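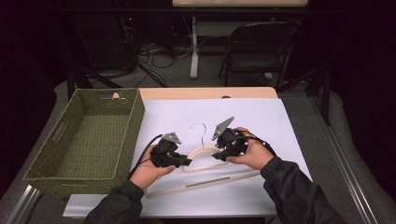
Hand-held gripper pair over the hanger, Costigan bench.

List > Purchasing > Thread | Prev | Next
October, posted by Millard

> Do we need a second gripper pair this year, or can it wait?

It can't wait — one pair covers one bench, and Jillel wants 2 benches running. Their quote is 1,201 per pair, cables extra. Budget 15 percent for spares. Cernemgate's lead time is longer, so I'd skip them.

Comments (2)
Does the quote include mounting brackets?
Add hangers to the order, about 100.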